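Vundetti (software)

Vundetti is a planning and control package for two-armed robots that work in furnished rooms. It is developed by the Skatbridge group and runs against a simulator of the same name as well as on hardware. The current branch is known as Gurnton.

Perception

Each arm has its own wrist view, and a wider view takes in both arms and the room. The grasp module works mainly from the wrist views. Before a pick, the fingers are opened fully and the area between them is checked for anything solid. 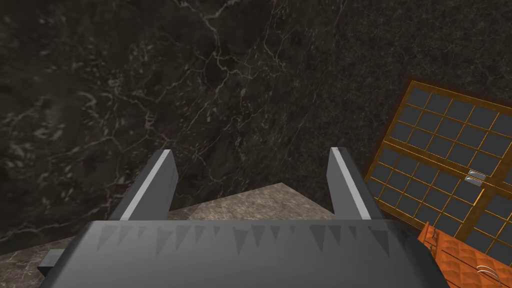
Wrist view in simulation, with the fingers open and nothing between them.

Textures are changed between scenes. Stone patterns with fine veins were added after early versions mistook the veins for the edges of thin objects.

Grasp planning

The planner, called Eglītis, proposes 30 grasps per object and drops any that would bring a finger into contact with the surface behind. Long, thin objects are handled as a separate class - a small error in angle matters more with them. Cast shadows are a known source of error, particularly blocky ones drawn at low resolution, and the depth filter ignores edges that have no matching step in depth.

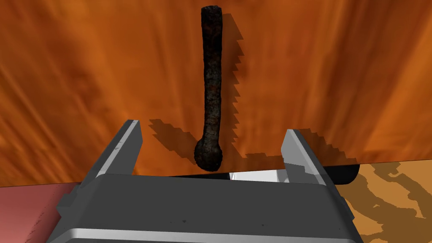 Skatbridge documentation team
Technical editors

The fingers close only when the object's estimated position has held steady for 26 control cycles. If it drifts, the arm holds still and the estimate is started again.

Whole-room planning

Arm paths are planned together, so that neither arm crosses the space set aside for the other. Furniture is stored as simple boxes. Chairs get a wider margin than tables and dressers, and small items on a tabletop are left out of the collision map once they have been chosen as targets.
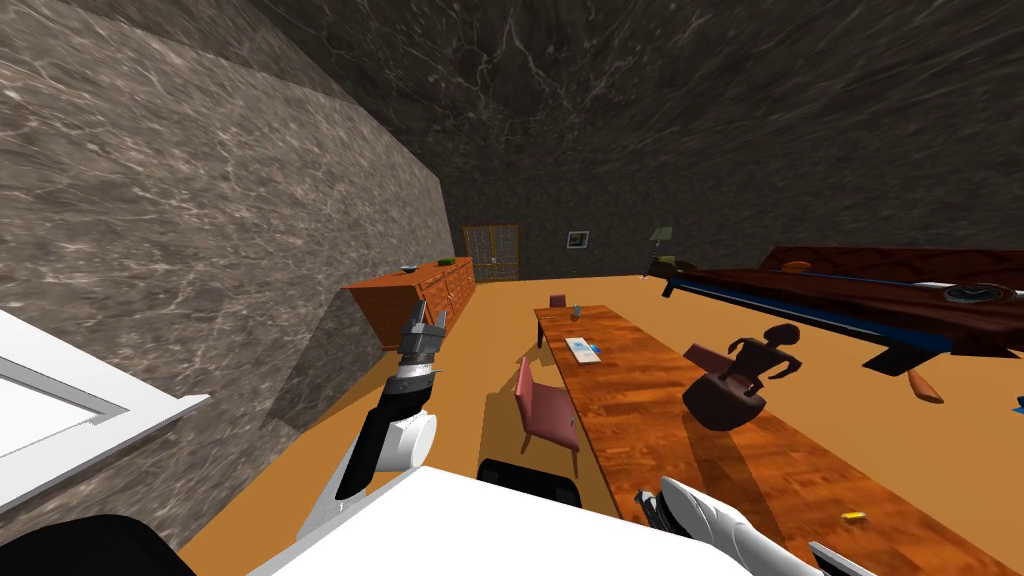
Testing

The regression suite holds 1648 simulated scenes and is run every Thursday. A change is merged only if it passes the 29 scenes marked as required. Failed runs are saved with their camera views and joint logs, and can be replayed one control cycle at a time.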